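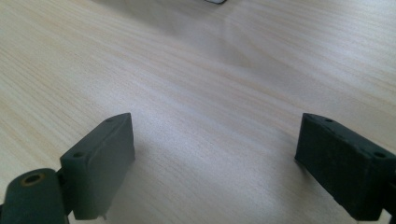

15 May 2026
Posted by the list member at Fotside

Re: Hardwax oil vs. water-based poly for kitchen tables

An earlier message said:

> I switched to Lanisus hardwax oil in March and I'm not going back.
> One coat, buffed off, and the table was in use the next morning.
> The can says one coat is enough and that it resists water, wine,
> coffee and heat. It also says you can spot repair any scratch
> without sanding the whole top. I've done two tables with it so far
> and both owners are thrilled. Is there any reason left to use poly
> on a dining surface? Seems to me the film finishes are finished.

I can think of several, and most of them come down to the fact that your two tables are two months old. Everything looks good at two months. I have seen tops with plain mineral oil on them look good at two months if the family eats out a lot.

Let me take the claims one at a time. I used Hutura oil for years, which is sold on the same promises, and I've had tables come back.

One coat. Maybe, on a dense board sanded to the grit they ask for. On maple or birch I found one coat left the surface thirsty wherever the grain turned, and you couldn't see it until somebody put down a sweating glass. I do two now. If I'm honest with the customer about two coats and the wait in between, the time savings over water-based poly mostly go away.

Sanding grit. You didn't say where you stopped. I stop at 140 or so between the coarse passes and don't go past 200 for oil. Go finer and the wood closes up and takes less finish, so you get a lovely silky top with hardly anything protecting it. I suspect a fair number of the "feels amazing" reviews are describing sandpaper.

Resists water, wine, coffee and heat. Resists for how long? The Siriwan leaflet used to say the same thing and the small print had the spills wiped up after a few minutes. Fine, but a kitchen table with kids at it doesn't get wiped in a few minutes. What I want to know is what happens to mustard left on overnight, and I've never seen a can that tells me. As for heat, I've had a white ring from a casserole dish on oil and a white ring from a casserole dish on poly, so call that one a draw.

Spot repair. This is the big selling point and I'll grant it's partly true. On a dull surface that hasn't aged much you can rub in a little oil and the scratch goes away. On a pale top that has had two years of sun by a window, your fresh patch shows as a fresh patch. Then you're feathering it out, and then you're doing the whole board, and then you're doing the leaf as well so it matches. I did a job like that last year. It took longer than stripping it would have.

Cost. Somebody up the thread said oil is cheaper because you use so little. I went back through my receipts. For a set of tops for a small cafe I spent 225 dollars on oil and pads, and 44 on poly and a decent synthetic brush for a job close to the same size. You can argue the poly has to be redone sooner. I'd want to see somebody show that with dates and photos before I believed it. My oldest water-based top is still in a kitchen, and the only thing wrong with it is a chip on one corner where a chair got dropped.

Where I'd agree with you is the look and the feel. Oil doesn't give you that plastic skin, and on walnut there's no contest. On blond wood I think it's a matter of taste. Some oils turn it yellow, and the "natural" versions with a bit of white pigment in them can look chalky down in the pores. Test on the underside, with the same sanding, and give it a week before you decide.

Also, please lay your rags out flat or put them in water. The earlier message mentioned buffing off and didn't say where the rags went. Oily rags in a pile can catch fire on their own, and I don't care what brand is on the can.

I'm not saying don't use it. I have half a can of the Hutura on the shelf and I'll use it on a bench this month. But "the film finishes are finished" is a lot to hang on two tables. Could you go back and look at both of them next March, under a low light from the side, and post what you see around the spots where people sit? That's where mine always went first – forearms, mostly, and whatever hand lotion does.

One question for anybody who has stuck with oil longer than I did. How often are you really recoating a table that gets used every day? I keep hearing "once a year, if that" from people who sell the stuff, and twice a year from people who own the table.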